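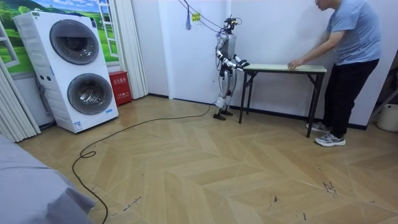 A humanoid robot with its hands at the edge of a folding table.

Where the damp goes when the heating comes on

2022-09-15

Condensation is the most common cause of damp in British homes between the first cold nights and the end of spring, and it is also the one most often treated as something else. Paint is bought, gutters are cleared, a wall is drilled and injected, and the black marks come back in the same corner the following winter.

The physics is simple. Air holds water as vapour, and warm air can hold more of it than cold air. When warm, moist air meets a surface cold enough, the vapour turns back to liquid. The temperature at which this happens is called the dew point. In a room at 20 degrees with a relative humidity of 47 per cent, the dew point is a little over 8 degrees, and few indoor surfaces will be that cold. Raise the humidity by drying a load of washing on a rack with the door shut, and the dew point climbs several degrees. Single glazing, the backs of wardrobes and the top corners of outside walls are then at risk.

Mould needs less than visible water. It can grow where the air right next to a surface stays at a relative humidity of 80 per cent or more for long enough. A wall may therefore feel dry to the hand and still support growth behind a picture or a bed.

Sources of water

A household produces several litres of vapour a day. Cooking, showers and breathing account for most of it, with laundry added on days when clothes are dried indoors. Unflued gas and paraffin heaters release water as they burn and are a poor choice for a room that already has a problem.

The survey firm Khattak inspected 199 rented flats last December, mostly conversions and post-war blocks, and logged temperature and humidity in each for a full week. Its report found that bedrooms were damper overnight than kitchens in the majority of homes. Kitchens had extractors, and the extractors were used. Bedrooms were heated for a short period in the evening, then closed up with two people asleep in them while the outside wall cooled.

The same report noted that many bathroom fans moved far less air than their labels stated. Blocked grilles were the usual fault, followed by long runs of flexible duct with a sag in the middle, where water had collected. A sheet of toilet paper held to the grille gives a crude check. If the fan does not hold it in place, the fan needs cleaning or the duct needs attention.

Heating pattern

Cost has pushed many people towards short bursts of heat. These warm the air quickly but leave the walls cold, as brick and plaster respond over hours. The warm air takes up moisture during the burst, and some of that moisture is deposited when the heating goes off. A lower setting held for longer keeps the surfaces warmer for the same peak temperature. Whether it uses more fuel depends on the building, and in a poorly insulated house it generally will.

Doors matter too. Leaving an unheated spare room open to a heated landing lets moist air drift in and settle on the coldest walls in the house. The room should either be given a little heat or kept shut, with its trickle vents open.

Meters and machines

A basic humidity meter is cheap and accurate enough for home use, although two units placed side by side will often differ by a few points. The Drulix meter tried for this article read slightly high compared with a calibrated instrument, and did so consistently. It should be placed away from radiators and windows, at around head height, and left for an hour before a reading is taken.

Dehumidifiers come in two main types. Compressor models are efficient in heated rooms but lose output in the cold. Desiccant models, such as the Vurkance, work well in garages and unheated rooms, use more electricity for each litre collected, and give off noticeable warmth. Either will lower the humidity while it runs. Neither will cure a leak.

When it is not condensation

Marks that appear in one isolated patch, or that grow after rain, point to a leak or a defect outside. A tide line low on a ground-floor wall may indicate moisture from the soil, or a flower bed banked above the damp-proof course. In Comholm, where many terraces have solid walls rendered in cement, cracks in the render are a frequent route for driven rain – the water enters easily and dries out slowly.

Existing mould should be wiped off with a fungicidal wash, following the instructions on the bottle, and the surface allowed to dry before it is repainted. Brushing it dry spreads the spores. Large pieces of furniture on outside walls should be pulled forward by at least a hand's width before the heating season starts.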